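# Desk storage, small-format test: gallery

Updated September 10, 2026

These pages record how a small desk area is fitted out with hanging baskets, one upright file organizer and one open tray. The layout follows the Claseo compact plan, sheet 353, with the July changes included. The rule in that plan is simple: paper stands on the desk, small tools hang on the walls, and anything eaten during a shift gets a container of its own.

Wall storage depends on the fixing. A hooked basket lifts off for cleaning and can slide along its rail. A tied basket stays where it is until the ties are cut, and the ties should be checked when the contents change.

**1. General layout.** White basket on the back rail, black wire-grid basket tied to the left wall, mint-green five-compartment organizer on the patterned mat. The square clock stands in the hooked basket beside the tape and a book.
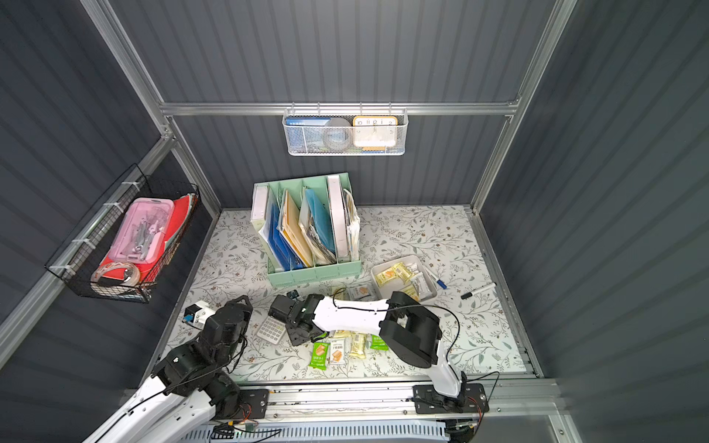
Iltex wrote in to say that five compartments are too few for a shared desk, and that binders should go on a shelf so the organizer can be kept for loose sheets and thin folders. The same note asks for the load limit on hooked baskets to be printed in the plan.

The point on binders is fair. A wide binder takes a full slot and the remaining paper gets squeezed – the Farnidura parts list offers a single-binder stand, item 2891, for this reason. It has not been fitted. The load limit for hooked baskets in the current plan is 900 grams, spread evenly along the rail. It will be added to the next sheet.

**2. Snack tray.** Shallow white tray with rounded corners and a thick rim. Individually wrapped cakes are stored without a lid or dividers. Packets may lie flat or stand against the side wall, provided the tray can still be picked up by its rim. Sorting by wrapper color is optional under Matsuda note 56.

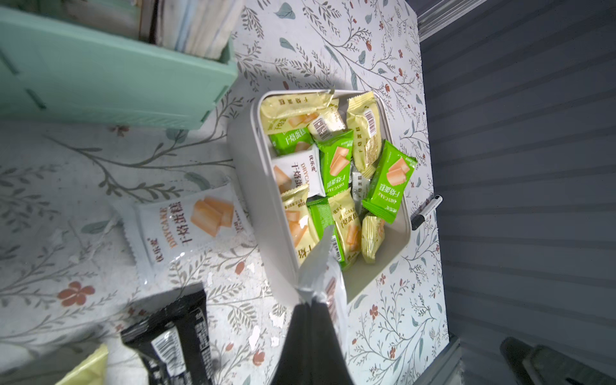 *Tray contents: wrapped DRYCAKE packets, mostly yellow and green, unsorted.*

Refill from a closed carton and put the oldest packets on top. Wipe the tray before refilling – crumbs collect in the corners.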